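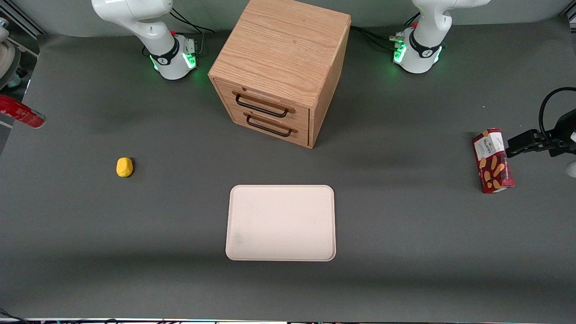 FOR IMMEDIATE RELEASE
2023-06-03

Yokoyama Porch and Patio opens its first showroom on Gunuvico Road and launches the Asier screened porch

Hi, I'm Rin Kikuchi, and I own Yokoyama Porch and Patio. I was told a press release should be written as if somebody else was talking about me, and I tried that for an afternoon and it read like a warranty card. So you're getting it from me directly!

We have a showroom! After years of driving sample boards around in the back of a van and asking people to picture a porch from a square of screen and a short piece of railing, we finally have a place where you can walk in, sit down, slide a door open and decide whether you like it. The address is 1424 Gunuvico Road, in the old tile store with the long front windows. If you remember the tile store, yes, we kept the floor in the entry. It's a good floor.

We open the doors to everyone this month, and the same day we start taking orders for the Asier, our new screened porch, which I have been wanting to tell people about for a very long time.

What the Asier is

The Asier is a screened porch that goes on the back or side of a house, with a real roof, an aluminum frame and screens that come out for cleaning without any tools. We've built custom porches since the beginning and we'll keep doing that, but custom takes a while and it isn't cheap, and over and over I'd visit somebody who wanted a simple, good-looking place to eat dinner without getting bitten. They didn't need me to draw it from scratch. They needed something well thought out that fit the house and didn't take the whole summer to arrive.

So we worked out a set of panels that go together in different widths. The smallest Asier gives you 80 square feet, enough for a table and chairs and a bit of elbow room, and you can go up from there. You choose between a shed roof and a gable roof. You choose the frame color (white, sand, dark bronze or a green I fought hard for). You choose where the door goes and which way it swings. Everything past that is optional — a kick plate along the bottom if you have a dog, a finer screen if you have those tiny gnats, a ceiling fan mount, a gutter that ties into the one you've already got.

The kick plate came out of the pilot porches we put up starting in March. Three of those households had big dogs, and big dogs lean on things. We changed the lower rail after the first one, and went back and swapped the rail on that porch too, at no charge, and the dog was very happy to see us.

The roof is insulated on every model. I went back and forth on this, because leaving it out would have let us put a lower number on the brochure, but a bare metal roof in July is an oven lid and I didn't want to sell one. Rain is a lot quieter on the insulated panel too. You can hear it, it just doesn't stop the conversation.

And the doors: the Ultetti

Some people are going to want glass, and for them we're also carrying the Ultetti, our sliding patio door. It's a separate product and you can order it without a porch. It has a low sill, a wide handle that you can work with a full tray balanced on the other arm (I tested this one personally and lost only one glass), and rollers you can adjust from the inside face of the door.

My favorite thing about the Ultetti is the sill. On the older doors we used to install, the bottom track stood up enough that people tripped on it, and grit collected in the corners where no vacuum would reach. The new one sits down closer to the floor and has a lift-out strip. You pull the strip, wipe the channel, drop the strip back in. My mother has one now and she cleans it more often than it needs.

If you want both, the Ultetti opens straight onto an Asier and the frame colors match. We have one set up exactly like that in the middle of the showroom, so please go through it as many times as you like. Kids especially seem to enjoy this.

What you'll find at the showroom

There are two full-size porches inside, a shed roof and a gable, both built the way our crews would build them at your house. There's a wall of screen samples with a lamp behind it, which sounds fussy, but screens look completely different with light coming through. There's a railing section, a decking section and a table where you can spread out your own photos and measurements while we sketch.

Please bring photos! Phone pictures are fine. The most useful ones are the back of the house straight on, the spot where the porch would meet the wall, and anything overhead such as a dryer vent, a hose bib, an upstairs window that opens outward or a power line. If you know your setback rules, wonderful. If you've never heard the word setback, we'll look it up with you.

Miyuki Ebihara runs the design desk. Miyuki was the person behind the panel system, and she is very good at telling people no in a way that makes them glad they asked. Here's how she puts it:

"Most of the porches I get asked for are too deep. People see a big one and want it, and then the kitchen behind it goes dark. I would like you to come in, stand in the smaller one with a chair and a cup of coffee, and see how much of that space you'd use. If you still want the big one, I'll draw you the big one."

I have seen her talk people down in size more times than my accountant would like, and I wouldn't have it any other way.

How ordering works

You come by or you call, and we talk about what you want. If it sounds like a fit, one of us comes out to measure. The measuring visit is free anywhere inside our service area. You get a written price with the permit fee on its own line, and that price is good long enough for you to think it over and get somebody else's number too. We do the permit paperwork. We pour the footings or check the slab you already have, and then the crew comes back with the panels and puts the porch up.

Our crews are our own employees. Some of them have been with me since the van days. They'll take their boots off if they need to come inside, and they'll run a magnet over the grass for screws before they go.

What we don't do: we don't build over a deck that can't carry it. If your deck needs work first, we'll tell you what and why, and you can have us do it or hire anyone you want. We also aren't doing four-season rooms right now. I get asked all the time, and maybe someday, but heating and cooling a room is a different kind of job and I'd want to learn it properly first.

Opening offers

For the opening we're doing two things. The first 100 Asier orders placed through the showroom get the removable screens in the finer weave at the standard price. And anyone who orders an Ultetti along with a porch takes $300 off the door. There's no trick to either one, you don't need a coupon, and you don't have to sign anything the day you visit. If you are already a customer and have a signed contract for a custom porch that we haven't started, call Miyuki, because we'd like to include you in the door discount too.

A few thank-yous

To the families who let us put up the pilot porches and then answered a lot of questions about drips and squeaks and latches, thank you, truly. To the paint shop that mixed green after green after green — it was the fourth one, and you were right. To our neighbors on Gunuvico Road, who put up with a concrete truck in the shared driveway and still came over with doughnuts, we owe you a cookout.

The cookout is happening, by the way. We'll have the grill going behind the building on opening day, there'll be lemonade, and Miyuki will be at the design desk until people stop showing up. Parking is in the rear lot, and the side door has a ramp.

About Yokoyama Porch and Patio

Yokoyama Porch and Patio designs and builds screened porches, decks, railings and patio covers, and installs patio doors. The company makes the Asier screened porch and the Ultetti sliding patio door, and also builds custom projects.

Media contact

Rin Kikuchi, owner
Yokoyama Porch and Patio
1424 Gunuvico Road

Reporters, bloggers and people who write the neighborhood newsletter are all welcome to come by ahead of the opening. Ask for me at the front counter, and if I'm out on a measure, Miyuki can show you around and answer the technical questions better than I can anyway.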